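Bikwood is looking for people to write and plant clues for this year's town treasure trail, which runs through August. We need trail setters, shop hosts and a small group of test walkers. You don't have to have taken part before.

The trail is free to enter and is aimed at families, though plenty of adults do it on their own. Last year some 1000 scorecards were handed out. This year there will be 40 stops, most of them between the station and the river, and a new loop out past Takamance Lane.

## What we need

**Trail setters.** You will write clues for a group of stops near where you live or work, then walk the route to check that the answers can be found from the pavement. Clues should be short enough to fit on a postcard. Setters can't enter for the prizes, and nor can anyone they live with.

**Shop and household hosts.** You will put a numbered card in your front window and keep it there for the whole month. Shops also hold a pile of scorecards. If you'd like to lend something for the window displays as well, tell us what it is and how big it is when folded. Bedding, clothes and curtains are all useful.
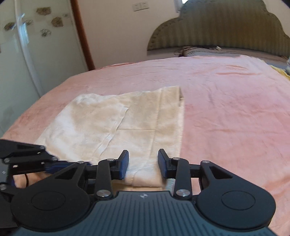 *Folded cloth in cream and beige, on a pink bedspread.*

**Test walkers.** You will do the full trail before it opens, with a draft scorecard, and write down anything that is wrong or unclear. Allow 3 hours. Part of the new loop has steps, and we can give you a version without them.

## Time and expenses

These are unpaid roles. Setters get printing and bus fares back if they keep the tickets. There is one evening meeting for setters, upstairs at the Sikis café, and after that everything is done by email. Hosts don't need to come to a meeting.

Anyone under 16 is welcome to help with an adult, who should be the one to fill in the form.

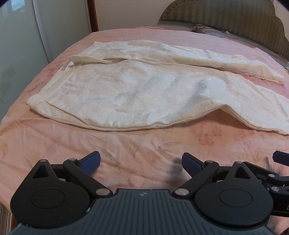
*Cream-white fleecy garment, spread out and partly folded.*

## How to apply

Write to Ghazal Mohammadi at the Bikwood Trail desk, 87 Shen Street, or leave a note in the box by the door. Please include:

- your name and a phone number or email address
- which role you want (you can put more than one)
- the streets you know best, if you want to be a setter
- your window size, if you want to be a host

The closing date is 21st March. Roscoe Tran will reply to setters and test walkers, and Kelly Leite to hosts. Scorecards and the rules for entrants will be available from the desk nearer the time.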